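Workshop notebook, Groston studio
March 2021

Phone-in desk, council election programme. Callers on line 2 still come through low and boxy against the presenter. Raghavendra had already swapped the lead, no change. Took the hybrid out and put it on the bench with the test line.

Send level was fine. Return was down well before it reached the desk, so the desk is cleared. Cleaned the contacts on the return card and reseated it. Better, but it drops again if the case is knocked.
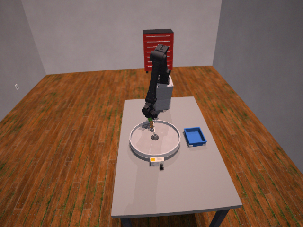

Moved on to the delay while the hybrid was out. Indira wants the full delay in for the candidates' debate and doesn't want it building up over the first few minutes by stretching speech. Tried starting it behind the news jingle. You lose the top of the jingle unless it is played in early, so the running order needs a line for that. I have pencilled it in.

The dump button works from the presenter side. From the producer side it needs a hard press. Ordered a new switch from Traltetti, job 435.

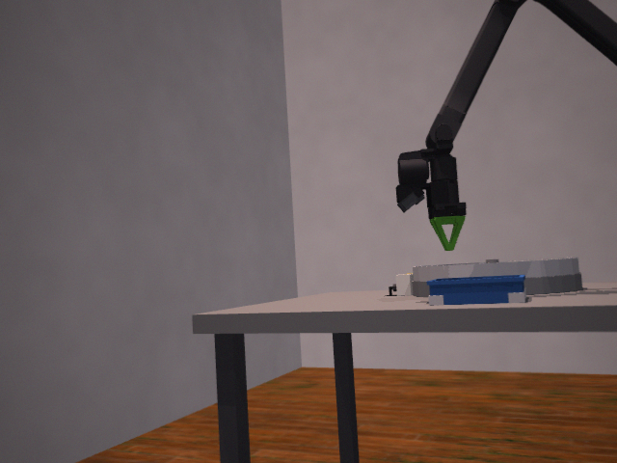 Listened back to last August's hustings to compare. The audience mic is far too loud and you can hear people heckling over the answers. Subbarao says the complaint at the time was about one side getting more applause, and I can see why from the recording. For the next one: audience mic down during answers, up only for questions from the floor. Dario to agree this with the chair beforehand so there is no argument on the night.

Timing clock checked against the desk clock. They agree. 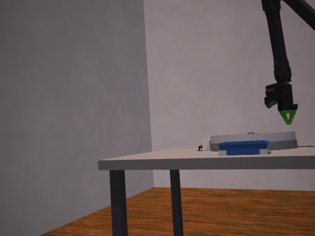
Notebook 22, p. 594

Hybrid again. Found a cracked joint on the return socket and resoldered it. Knocked the case a good few times and the level held. Xuân rang in from Menddale on a mobile and then on a landline. Landline good, mobile a bit thin but usable. 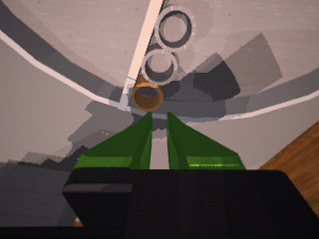 Simulated gripper with green fingers, and the round tray.

Still to do: fit producer switch when it comes, label both dump buttons, print the caller warning about naming candidates and stick it by the phones. Ngata spare hybrid stays on the shelf until line 2 has got through a whole programme.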